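Review: Rullton Adjustable Laminate Shelving System
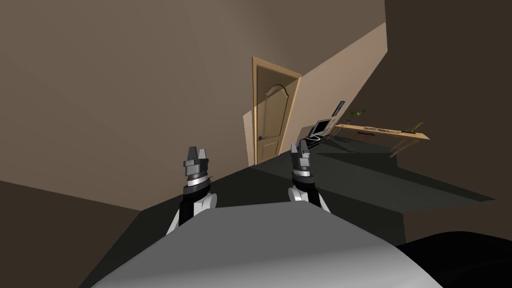 The Rullton shelving system is sold as a wall-mounted storage product for offices, stockrooms and small libraries. The department purchased the system in December to replace fixed shelving in the records room on the ground floor, and it has been in daily use since that time. This review covers assembly, load performance, finish and value. It is intended for other units that are considering a similar purchase under the general furnishings budget.

Contents and packaging

The standard kit contains 6 shelves, 2 wall rails for each bay, brackets, fasteners and a printed guide. All parts arrived complete. The shelves were wrapped separately, but the rails had been bundled together with a single strap, and one showed a long scratch near its upper end. Rullton replaced it on request. The replacement came without the end cap fitted to the original, and a second request was needed to obtain the cap.

Assembly

Assembly requires two persons, a drill, a level and a stud finder. The guide is clear on the order of work and poor on measurements. Rail spacing is given in a table on the last page, where it is easily overlooked, and the table lists only the two wider shelf sizes. Units ordering the narrow shelf should confirm the spacing with the supplier before drilling. The first bay took most of a morning. Later bays went more quickly once the spacing had been marked on a strip of card and used as a guide.

The brackets hook into slots in the rail and are locked with a small turning clip. The clip is stiff when new. Staff with limited hand strength found it difficult to release, and shelf heights are now changed only by the facilities team.

Performance in use

The shelves carry bound records, archive boxes and several rows of heavy reference volumes. No bracket has moved. The widest shelf shows a slight bow at the center under a full row of bound volumes, and the department has placed its lighter boxes there. The shorter shelves remain level under the same material.

Comparison was made with the Flestov office range, which is installed in the adjoining mail room. The Flestov shelves are thicker and show no bow, but their height is fixed once the uprights are in place. For a collection made up of boxes of one size, the Flestov range would serve equally well. The records room holds material in four formats, and adjustable height was the deciding point in favor of Rullton.

Finish and cleaning

The pale gray finish is even and does not show dust readily. It cleans with a damp cloth. Adhesive labels leave a residue, and the department now uses clip-on label holders made by Simard, which fit the front edge of the shelf without alteration. The back edge is unfinished. This is of no concern against a wall but would be visible if the shelves were used as a room divider, a use shown in the supplier's brochure.

Cost

The complete order, including delivery and one set of spare brackets, came to $526. Wall anchors are not included and must be bought separately. The warranty runs for 6 years and covers the rails and brackets. Surface wear is excluded.

Recommendation

The Rullton system is recommended for records rooms, supply rooms and similar spaces where shelf heights must change from time to time. It is not recommended for wide spans under heavy books. Units with hollow or plaster walls should obtain advice from facilities before placing an order. Spare clips should be ordered at the time of purchase, as they are not stocked as a separate item outside the spare bracket set.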